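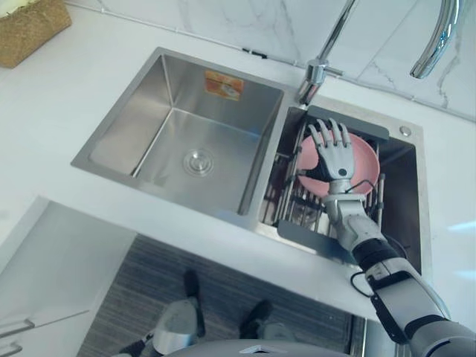
*Évier inox deux bacs, plan blanc. Le grand bac est à gauche, l'égouttoir dans le petit.*

**Eau adoucie et traces de calcaire : quelqu'un a vraiment vu une différence ?**

**karim_abdelaziz**
Bonjour à tous. On me propose un adoucisseur Nasum à 2000 euros posé, eau à 20 °f chez nous d'après la mairie. Le commercial m'a fait son numéro avec les gouttes de savon dans un tube, très joli, ça mousse, ça mousse plus. Sauf que je ne me lave pas dans un tube. Il m'a promis un évier sans aucune trace, « à vie ». J'ai du mal à y croire et je voudrais des avis de gens qui n'en vendent pas.

**garnet.ross**
20 °f c'est une eau moyennement dure, pas de quoi paniquer. J'ai grandi avec du 40 et la bouilloire de ma mère a fini par ressembler à une grotte. À ta place je ne mettrais pas un centime là-dedans.

**Paora_S**
Pas d'accord avec Garnet. On a un adoucisseur depuis 11 ans (pas un Nasum) et je ne reviendrais pas en arrière. Le chauffe-eau n'a jamais été détartré, la paroi de douche se nettoie d'un coup de raclette. Par contre « aucune trace », c'est du baratin de vendeur. L'eau adoucie laisse aussi des traces en séchant, simplement elles partent à l'éponge.

**garnet.ross**
> Le chauffe-eau n'a jamais été détartré

Et tu l'as ouvert pour vérifier ? Le mien non plus n'a jamais été détartré, et je n'ai pas d'adoucisseur.

**Paora_S**
Le plombier l'a ouvert en février pour changer l'anode. Un fond de poussière blanche, rien de plus. Mais bon, si tu as décidé que c'était une arnaque je ne vais pas te convaincre.

**keegan_t**
Il manque le coût du sel dans le devis, et l'entretien. Et l'eau de rinçage qui part à l'égout à chaque régénération, que personne ne met jamais dans ses calculs. Karim, demande-lui par écrit : combien de litres par régénération, combien de sacs par an, prix de la visite annuelle. Chez Illix on m'avait répondu « ça dépend de la consommation ». Merci, je m'en doutais.

**shayne.rewi**
Et les boîtiers magnétiques genre Radwan ? Mon beau-frère en a mis un sur son arrivée d'eau et il trouve que son robinet est plus propre.

**keegan_t**
Il trouve, oui. Il a dépensé de l'argent, il a envie de trouver. Est-ce qu'il a mesuré quelque chose avant et après ? Même question pour les bâtons en céramique, les billes, et le reste du rayon.

**shayne.rewi**
Je posais juste la question hein. Il n'a rien mesuré, non. Je note quand même qu'il frotte moins.

**karim_abdelaziz**
Merci pour les réponses. J'ai rappelé le commercial avec les questions de Keegan. Pour les litres, il « revient vers moi ». Pour l'entretien, c'est un contrat annuel dont le tarif n'est pas sur le devis. Et la remise n'est valable que 2 jours, évidemment.

**garnet.ross**
Remise 2 jours = poubelle. Vinaigre blanc chaud sur l'inox, tu laisses agir dix minutes, tu rinces bien et tu essuies. Surtout tu essuies - le calcaire reste là où l'eau sèche, et ça vaut pour n'importe quelle eau.

**Paora_S**
Pour l'évier je suis d'accord avec le vinaigre, mais jamais sur un plan de travail en pierre calcaire ou en marbre. J'ai vu un marbre mat à vie autour du robinet à cause de ce genre de conseil. Et je maintiens qu'on n'achète pas un adoucisseur pour l'évier, on l'achète pour le chauffe-eau et le lave-linge.

**keegan_t**
Là-dessus on se rejoint. Sauf qu'à 20 °f, un chauffe-eau réglé à 55 s'entartre assez lentement. Je n'ai toujours pas vu de calcul sérieux où les 2000 euros sont récupérés.

**karim_abdelaziz**
Je vais déjà faire tester la dureté au robinet, la fiche de la mairie date un peu. Si quelqu'un a une marque de bandelettes correcte je prends.

**shayne.rewi**
Celles pour aquarium marchent bien. Attention, elles sont souvent en degrés allemands, il faut convertir.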